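第四章 纸为什么会吸水

先讲一件我自己的糗事。刚开始教这门课的那个学期，我端着一杯浓茶站在讲台上，讲到兴头上手一挥，半杯茶全泼在了讲义上。我顺手抓过一叠复印纸去擦，越擦越糟，茶水在桌面上被推来推去，就是不肯进到纸里去。后来前排一位同学递过来两张厨房纸，往上一盖，没一会儿水就少了一大半。那节课本来要讲造纸的历史，我临时改了主意，剩下的时间全拿来聊这两种纸到底差在哪里。这一章就是从那次事故里长出来的，所以我对它特别有感情。

复印纸和厨房纸的底子其实很接近，都是植物纤维，主要成分都是纤维素。纤维素分子上挂着大量羟基，天生就喜欢跟水分子打交道。照这么说，两种纸都该很能吸水才对。可是复印纸在抄造的时候加了施胶剂，纤维表面像披了一件薄雨衣，墨水落上去才不会洇成一团。厨房纸没有这件雨衣，还要特意做得蓬松多孔，让纤维之间留出许许多多弯弯曲曲的小通道。水碰到这些通道，就会自己往里钻，哪怕是逆着重力往上爬！
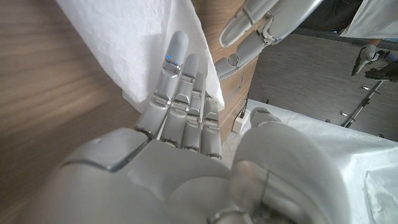

图4-1 揉皱后悬垂的纸巾

水往细缝里钻的现象叫毛细作用，你在中学里多半见过它：把几根粗细不同的玻璃管插进水里，管子越细，里面的水面升得越高。纸里的通道比那些玻璃管细得多，形状也乱得多，有的宽有的窄，有的走到一半就堵死了。我们不可能一条一条去量，只好把整张纸看成一捆“平均粗细”的管子。这个办法听上去很粗糙（我当学生的时候也嫌它粗糙），可用来估算水在纸条里能走多快，结果居然相当像样。4.2节会把公式推一遍，推导只用到表面张力、黏度和一点点积分，别怕。

在动手推公式之前，我想让你先有点感觉。剪一条厨房纸，竖着挂起来，下端浸进加了色素的水里，每隔一会儿用铅笔在水线的位置划一道。你会看见前几道隔得很开，后面的越挤越密。水爬得越高，身后要拖着走的那一段就越长，通道壁的阻力也越大，速度自然慢下来。我在课上最喜欢让大家先猜再做，猜的人里十有八九会画一条直线，等真的数据点摆出来，教室里总有人“咦”一声。那一声我每年都盼着听。

本章用到的数据，大部分来自一套我们自己攒起来的测试，课程里管它叫Hanedum数据集。里面一共有204条纸样的记录，品种从滤纸到餐巾纸都有，其中55条是同一种纸在不同湿度下重复测的。纸样主要由Fosard纸厂提供，另有一小批来自Paewai的手工作坊，纤维特别长，吸水曲线也特别怪，我们留到4.5节再跟它算账。计时和称重用的是Flidudar台秤，灵敏得有点过头，有人在旁边打个喷嚏读数都要跳。读表格的时候请留意“湿度”那一栏，很多看上去对不上的数字，毛病都出在那里。

说到纸样，折痕是个很容易被忽略的因素。压折的时候，纤维会被挤扁，有一些还会断开，折线上的孔隙结构就跟旁边不一样了。拿一张正方形的白色纸餐巾平铺在木桌上，像图4-2里那样转个角度摆成菱形，仍能看到几道浅浅的折痕把它分成四块。假如在正中间滴一滴有颜色的水，按照均匀材料的算法，水斑应该是一个慢慢变大的圆。真做起来，边缘往往会沿着折痕伸出或者缩进一点，具体是哪一种，要看折得有多狠、纸有几层。我建议你至少滴三张再下结论，一张纸的脾气说明不了什么。

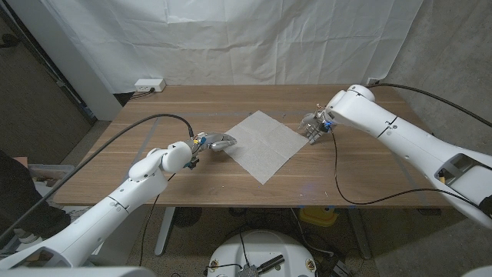

图4-2 平铺的方形纸餐巾

纸还有方向，这一点跟木头很像。机器抄纸的时候，浆料顺着网子往前跑，纤维就多半顺着这个方向躺下来，我们叫它纵向，跟它垂直的叫横向。水沿纵向走得通常要快一些，所以剪纸条之前一定要在角上标个小箭头。有一年我忘了标，整整一批纸条混在一起，只好凭手撕的毛边一条条去辨认，花了我一个星期天的下午。转个角度摆放的纸也一样，像前面那张菱形的餐巾，对角线指着你，可它的纵向多半还是跟着某一条边走，画示意图时别把两者弄混。

最后交代一下怎么读这一章。4.1节讲纤维和孔隙，文字多、公式少，可以躺着看。4.2和4.3节是主干，请坐起来，手边放支笔。4.4节谈吸水量和吸水速度的区别，这两样东西广告里经常混着说，考试里也经常有人混着写。我们测过的一种厚滤纸，每平方米能存住大约374克水，爬升却慢得让人打瞌睡；而有些薄薄的餐巾纸一沾就湿透，再多一滴就往下淌。学完4.4节，你应该能从一条曲线上看出自己手里拿的更像哪一种。

习题放在每节末尾，带星号的需要动手，用到的东西厨房里基本都有。做完记得把桌子擦干，用哪种纸擦，随你。

4.1 纤维、孔隙与水

先从一根纤维说起。木材纤维是中空的，像一根两头收尖的细管，壁上还有许多小孔。打浆的时候，纤维被反复挤压揉搓，外层起毛，管子也渐渐塌扁，干燥以后彼此贴得更紧。因此纸里的空隙分成两类，一类在纤维内部，一类在纤维与纤维之间，水进入它们的快慢相差很大，下面分开来讲。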